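Bin picking data – how many grasps before it's worth training?

abrunner
Posted 9:40 am
Small setup at work, one arm over a metal bin, suction-ish gripper. Boss wants a learned grasp model instead of the hand tuned one. Have 114 labeled picks so far. Keep going or train now and see?

ratsep_k
Train now. Costs you one evening. You'll see where it's weak and then you know what to collect. Did that on Clekance, first model was junk but usefull junk

vitola
Disagree. 114 is nothing if half of them are the same box. What's in the bin? Soft stuff or rigid?

abrunner
Mixed. Log says 20 cloth, rest is boxes and wrapped things. Cloth is the pain.

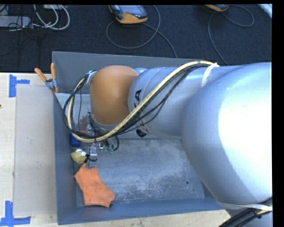
My real question is how to label cloth picks. Right now it's pass/fail on whether vacuum holds over the place spot, and I think that throws away too much. With something like the orange one under the tip there, I could go for the middle or for the lobe at the lower right, and both get the same "pass" even if one is hanging by a thread. Do people score it 0 to 1? Store the contact point as well?

vitola
Store the contact point, always. You can't get it back later. Score I wouldn't bother, two people never agree on a 0.6

ratsep_k
we log peak vacuum and hold time, nobody has to agree on anything. the score comes out of the numbers

vitola
Peak vacuum on cloth is noise. Fabric leaks. Hold time ok.

ratsep_k
noise on YOUR gripper maybe

povilas_k
Other thing – watch those cables. The loops hang between the left side of the bin and whatever is looking at it, so anything near that wall is half hidden. Ours learned to avoid one whole side. Took us 18 extra sessions to fix. Tie the hose up higher or mask it

abrunner
Hm. Fail rate is worse on the left, I blamed the wall angle. Will check tonight.

vitola
Could be both. Split the fails by position before you touch the hose

abrunner
ok split them. 14 fails, most on the left, cloth and boxes both. Moving the hose first, then contact point goes in the log. Training can wait till the next batch

ratsep_k
still say train now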